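Skordale robotics club -- visit to the Jorimberg open lab
Posted October 5, 2021

Quick write-up before I forget it all. Bus was late, we missed the welcome talk and went straight up to the lab. Around 70 visitors booked in over the day, mostly school clubs like ours plus a few parents. Masks on the stairs, bags in the lockers.

What the students are doing

Second-year project, called Skusent. Two hand-held grippers, one each side of a big white table, and the pair have to work on the same thing together. First job on the list was a clear plastic box. Sounds easy. Clear plastic on a shiny white table is horrible -- you get glare all over it and the edges half dissapear. Yellow tips on the fingers, so at least you can tell where the grippers are.

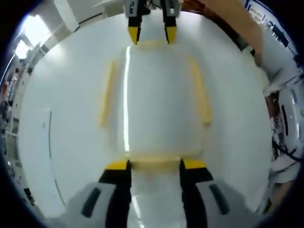

Round the other tables

Lots to see, not enough time. Shelves full of boxes and bits right up the side of the room. Our lot wanted to stop at everything. One gripper was at a table with a white plush bird on it, big yellow beak, and that got more attention from our younger ones than the rest of the lab put together. Soft toys are on the project list as well as hard things, and the students told us they squash differently depending where you pinch, so the same grip doesn't do for both.

Asked how many tries they need to record. Answer: 200 per object, and they were 6 objects in. Long term.

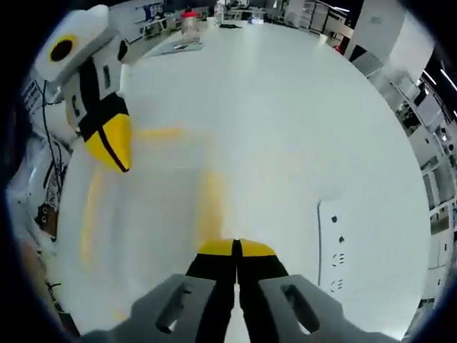
Gripper fingers closed, plush bird at the side of the table.

Back to the plastic box after that as we'd lost half the group to it anyway. The drill -- one gripper comes in from each side, tips lined up with the rim, both people close together on a count. Timing is the hard part we were told. If one side goes early the box skids. Our club has the same trouble with the two-arm lifter we built for the Horobets cup, so plenty of notes taken. Must ask about their finger pads, ours are far too slippy.

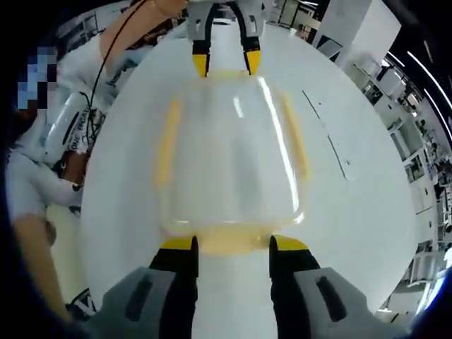
The clear box between the two pairs of yellow tips.

Lunch was sandwiches in the corridor. Then a short talk on marking the work out, with questions. Good questions from our side, better than mine. Someone wanted to know if the yellow lines on the table were for lining up or for show (lining up). Total so far on the project is 939 recordings, a fair few of them no use according to the student giving the talk, but they keep the bad ones too and label them.

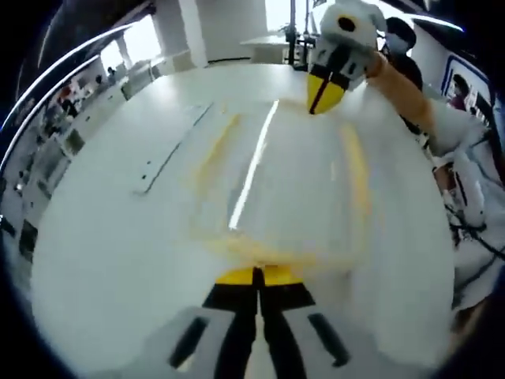 Across the long table, second gripper at the far end.

Bits for next time

-- get the earlier bus
-- bring our own lifter, they said they'd of been happy to look at it
-- more time at the tables, less in the corridor

Jorimberg are running another open lab in December. Places go fast so names on the sheet by the club room door please, and consent forms back before then. Same packed lunch rules as this trip.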